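Taking kids to a robot open day, worth the drive?

Posted in Family outings and day trips, 22 September 2022

Merrin_K
Hi all, hoping someone's been to the Findotard open day before. My sister-in-law is mad keen for us to bring the kids (mine are six and eleven, and the eleven year old is right into anything with a motor) but it's a decent drive for us and I've been burnt by these things before. We went to one a couple of years back where you stood behind a rope, watched a bloke wave at a screen and then got handed a pen. Do they let you get close? Is there anything for the little one? And can you get a coffee, this matters more than I'd like to admit!

dusty_boots
Went last time with my two and we stayed till they kicked us out, so that's a yes from me. It's in the big shed behind the Trindade building, park on the grass side as the bitumen fills up early. There's a short talk first, then they break you into groups and walk you around the benches while the machines are going. The one my kids still go on about was the gripper bench, where it picks up ordinary stuff like a roll of tape and you see how it copes with different shapes. A fellow named Kohei Kikuchi ran ours and he was lovely with the kids, answered every single question (my son had a LOT of questions) and let them pick what it would try next. We had 56 in our session and it was a bit of a squash at the front, so I'd shuffle the six year old forward early. Coffee van was good, cash only when we went. Bring ear muffs if yours don't like noise, the compressor near the door gives you a fright when it kicks in.

Oh and book! It's free but they cap it at 200 for the day and my neighbour missed out.

palmcove_pete
haven't been to that one but the Jurden one in December is closer if you're coming from the north. less hands on I reckon. 70 min talk, my backside went numb

Merrin_K
Thanks both, booked us in for the morning. Dusty, did they do the Dilik sorting line as well or was that separate? It's on the flyer but there's no time next to it.

dusty_boots
Separate, you put your name down at the front desk when you get there. It only ran 2 times on our day so do that before you do anything else, even the coffee. 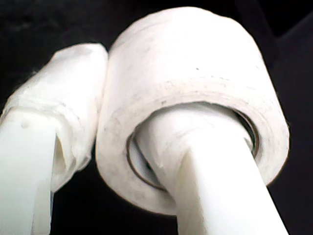 Can I bring a pram around the benches?

Prams are fine in the main shed, the floor's flat concrete the whole way, but you'll need to leave it at the front desk for the Dilik line as the walkway is too narrow.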